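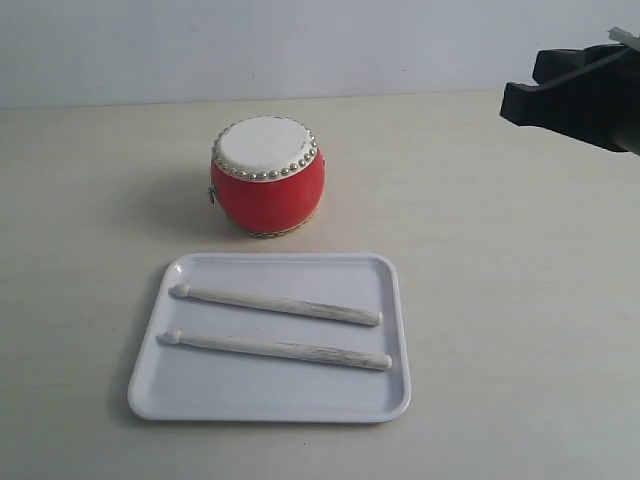 Proyectos > Taller de Música > Informes de alumnos

Buscar en el sitio Escriba una palabra Buscar

martes 5 de abril
Por Manuela Tedesco y Osvaldo De Luca

Informe de proyecto: el tambor de mesa en el aula de primaria

1. Punto de partida

El trabajo nació en las prácticas que hicimos en la escuela Varonier. En la clase de música había un armario con panderos, triángulos y unas maracas, pero ningún tambor con el que un niño pudiera trabajar sentado a su mesa. La maestra usaba cajas de cartón. Nos propusimos estudiar un tambor pequeño de parche claro, con cuerpo rojo en forma de barril y tachuelas doradas alrededor del borde, y preparar con él una secuencia de actividades de ritmo.

2. El instrumento

La forma abombada es la habitual en los tambores de barril de Asia oriental. En los modelos grandes el parche es de cuero y las tachuelas lo mantienen tensado de manera permanente, así que no se afina girando llaves como en una caja de banda. El nuestro sigue el mismo principio a escala reducida. Lo compramos en la tienda Caruso junto con sus dos baquetas de madera clara.

El sonido es seco y corto. En el centro del parche resulta más grave, y cerca de las tachuelas pierde cuerpo enseguida. También probamos a golpear el borde, aunque lo dejamos fuera de las actividades para no dañar la pintura.

3. Disposición en la mesa

Colocamos una bandeja blanca de plástico delante del tambor, con las baquetas dentro. En las primeras pruebas las dejábamos sueltas y rodaban hasta el suelo cada vez que alguien movía la mesa. El reborde de la bandeja es bajo, pero las retiene. Además sirve de señal: mientras las baquetas están en la bandeja se escucha, y cuando se cogen se toca.

4. Actividades

Hicimos 16 sesiones, repartidas en dos grupos. Cada turno duraba 180 segundos, medidos con un reloj de cocina. Los ejercicios fueron de eco, de pulso constante y de pregunta y respuesta. El pulso de partida era de 50 por minuto y lo subimos hasta 70 con los alumnos mayores.

5. Resultados

El eco funcionó desde el principio. El pulso constante costó más - casi todos aceleraban al llegar al tercer compás - y mejoró cuando pedimos que contaran en voz alta. La pregunta y respuesta solo la completó bien el segundo grupo. Queda pendiente revisar la altura de las mesas, porque los más pequeños tocaban con los hombros levantados.

El material se guarda ahora en el armario de la clase, con las baquetas en su bandeja. Las fichas de las actividades se pueden pedir a Osvaldo De Luca.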